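# Regulamento do condomínio Pruvost: calçado nas áreas comuns e ruído de impacto

**Inès Tanguy** — 9h12

Prezados condôminos,

Abro este tópico para recolher manifestações sobre a proposta de alteração do artigo 58 do regimento interno, relativo ao ruído de impacto entre unidades. A redação em vigor limita-se a vedar "barulhos excessivos" após as 22h, fórmula que tem gerado interpretações divergentes. A minuta em discussão recomenda o uso de calçado de sola macia no interior dos apartamentos a partir das 21h e a instalação de feltro sob cadeiras e mesas.

Solicita-se que as contribuições sejam objetivas e enviadas até o fim de março.

**Didier Moulin** — 10h40

Manifesto-me contrariamente. O regimento disciplina o uso das partes comuns e a convivência entre vizinhos; o que cada morador calça dentro de sua unidade não é matéria de assembleia. Acrescento que o problema tem origem construtiva: o bloco B foi entregue sem manta acústica no contrapiso, conforme consta do laudo da Himance.

**Femke De Graaf** — 11h05

Sr. Didier, o laudo existe e ninguém o contesta. Ocorre que a correção do contrapiso exigiria obra em 82 unidades, sem previsão orçamentária. Resido no 3.º andar do bloco B e ouço saltos no piso superior até a meia-noite. A minuta fala em recomendação, sem multa.

**Didier Moulin** — 11h31

Recomendação hoje, multa amanhã. A regra das bicicletas seguiu exatamente esse percurso.

**Thierry Leblanc** — 13h20

Sugiro que se separem os dois assuntos. O feltro sob os móveis tem custo baixo e dificilmente encontrará oposição. Quanto ao calçado, proponho retirar o horário fixo e adotar a expressão "sempre que possível no período noturno". Lembro ainda que moradores idosos precisam de sola aderente, e a palavra "macia", sem outra especificação, pode induzir a escolhas inseguras em piso de porcelanato.

**Inès Tanguy** — 14h02

Acolho a observação do Sr. Thierry. A minuta passará a mencionar "sola macia e antiderrapante". Para o anexo de orientações, o modelo de que tratamos é o chinelo de uso doméstico, do tipo mocassim.
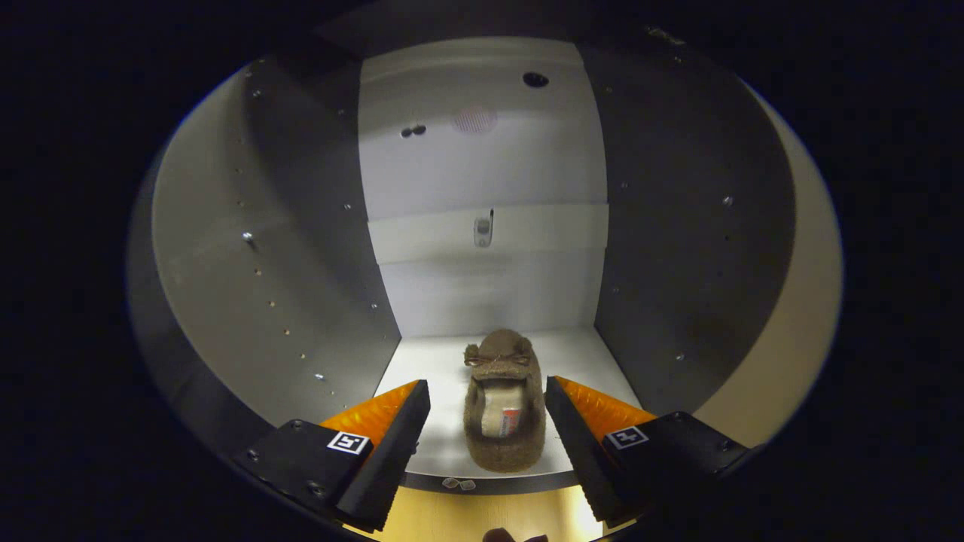
**Albane Marchal** — 14h47

Concordo com a nova redação, com uma ressalva: modelos sem apoio firme no calcanhar saem do pé com facilidade na escada dos dúplex. Conviria que o anexo dissesse isso expressamente. Pergunto também se o fundo de 500 euros reservado à sinalização pode custear a compra coletiva de feltros.

**Didier Moulin** — 15h10

Mantenho minha posição quanto ao calçado. Quanto aos feltros, voto a favor, desde que sejam apresentados ao menos dois orçamentos, e não apenas o da Brerka.

**Inès Tanguy** — 15h36

Registrado. Os dois pontos serão votados em separado. O uso do fundo depende de consulta à administradora, que farei ainda nesta semana — a resposta será publicada neste tópico.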